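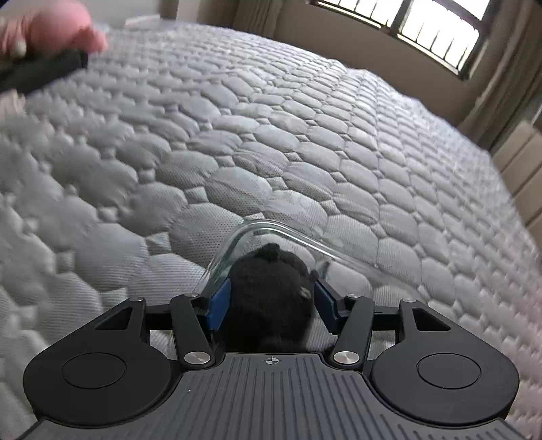 Tellstead Home Forum > Bedroom > Mattresses and Bedding

Quilted top mattress, fuzz and lint in the stitching

tconneely54
Posted Tuesday, February 26, 2019

We bought a new mattress with a quilted top, white and light gray, the kind with puffy sections and little raised diamonds between them. Black fuzz from a throw blanket gets down into the stitching and stays there. A lint roller picks up what is on the puffy parts and misses the rest. What do you all use? I don't want to pull threads. The store said no vacuum at all.

justinas_t
754 posts

Vacuum with the upholstery tool, lowest suction. I do mine every time I change the sheets. Never lost a stitch in six years.

bimlav
1098 posts

I would listen to the store. We had one with a knit cover and the vacuum pulled it up into a bubble that never went flat again. Use a dry rubber glove and wipe in one direction. The fuzz rolls up and you can pick it off by hand.

justinas_t

What setting did you have it on? Low suction will not lift a cover that is stitched down every couple of inches.

bimlav

It was on low. It was also an older vacuum, so maybe low was not very low.

R Lumenta
100 posts

Second the glove. For the bits that sit right against the thread I use a soft baby toothbrush. No water.

Also, do you have a mattress protector? Ours is plain cotton from Nallton and the fuzz stays on that. It goes in the wash with the sheets.

tconneely54

No protector yet. I was told they make you hot.

R Lumenta

The waterproof ones can. Cotton has been fine for us, even in June.

anitha.n

I disagree about the protector. I had one and it slid around all night. A fitted sheet with deep pockets does the same job. I would get rid of the blanket, or wash it a few times by itself first and see if it stops shedding.

tconneely54

The blanket belongs to my daughter so it is staying. I tried the rubber glove this afternoon and it got most of it. Ordering a toothbrush and a cotton protector. Does the protector go under the fitted sheet only, or do people put a pad in between?

R Lumenta

Protector, then fitted sheet. I don't use a pad.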